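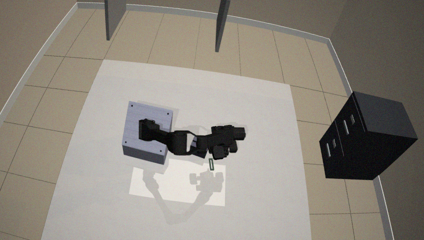
Simulation render: Amby Project / Girkholm Institute for Automation Practice

Simulated Trials Need a Written Standard
Opinion by Hiếu Phí

A manufacturer that wishes to sell a robot arm must show how it was tested. Much of that testing is now done in software, where an arm can attempt to grasp a part 3000 times before a physical machine is switched on. This institute supports the practice. It is our view, however, that the rules governing how such trials are reported have fallen well behind the trials themselves.

A reader of a typical report learns that an arm succeeded in 99 percent of its attempts. The same reader seldom learns how heavy the object was said to be, how much friction was assigned to the fingers, or whether the lighting was varied between runs. Each of these is a choice made by a person at a keyboard. A laboratory that changed the weight of a real test piece would be expected to record the change. The same duty should apply when the piece exists only in a file.

We therefore propose that every simulated trial offered as evidence be accompanied by a scene record. The record should list the objects within reach of the arm, the surface on which they stand, the placement of the base, and the version of the software used. It should state which values were measured from real equipment and which were assumed. Failed runs should be kept for as long as successful ones.

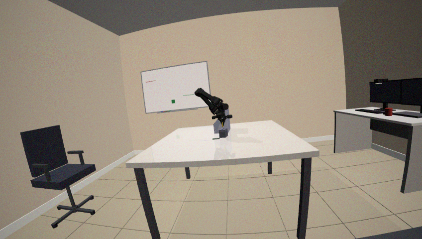

Objections have been raised, chiefly on grounds of cost. The Kindham working group estimated that a full scene record would add 8 hours to the preparation of a test series. We accept that figure. Most of the work falls at the start, and a record once written can be reused with small amendments. Trương, a supplier of arms to small workshops, has kept such records for its own purposes and has raised no complaint about the burden.

A second objection holds that existing guidance is enough. The Girkholm code of practice, on which many purchasers still rely, was drafted in 1985. It deals carefully with guards, stop controls and the training of operators, and those sections remain sound. It makes no mention of simulated evidence, and purchasers cannot be asked to read into it what its authors had no occasion to consider.

The institute will put a draft annex before its members in February. Written comments are invited from manufacturers, purchasers and safety inspectors, and we would particularly welcome views on how long scene records should be retained.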